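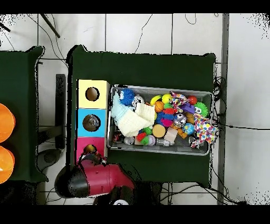 Before you record your first example, decide on one small job and write it down in a single plain sentence. I know that sounds fussy, but when Liviu Munteanu and I started gathering examples for Rekusari, we each had our own idea of what "sort the toys" meant, and we lost 303 recordings to that little misunderstanding! Our sentence these days is "move one toy between the bin and a box," and everything on the table serves it. The three boxes are yellow, blue and pink, so the written instruction can name a box by its color and there's no arguing later over which one was meant. Each has a round hole in its face, and the gripper fingers have to go in at a decent angle, so take your time lining them up.

## Recording one example

1. Start the arm in its rest pose, well clear of the boxes.
2. Read the instruction out loud (it feels silly, but do it anyway).
3. Start recording, then move at a calm, even pace.
4. Pick up one toy only. If a second one comes along for the ride, stop and mark the take as bad.
5. Return to rest before you stop recording.

Stir the toys by hand every so often, too. A soft cloth lying over a ball makes a very different grab from the ball by itself, and you want plenty of both.

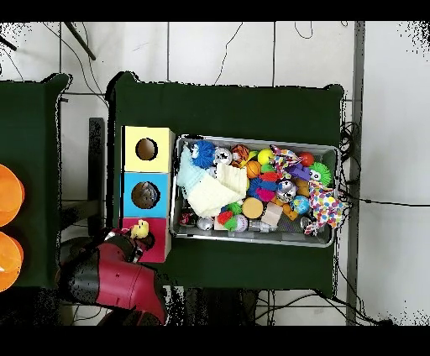
**How many examples do I need before the first training run?**

Start with 100 good ones for each box, train on those, and see where the arm struggles before you record any more. Our full set has grown to 2,023, of which we kept 1,745 after checking, and I still wish we had trained sooner.

## Checking your takes

Watch every recording the same day, while you can still remember what you were trying to do. Save the bad takes in a folder of their own, with a short note on each.

*Roxana Lazăr, 30 May 2026*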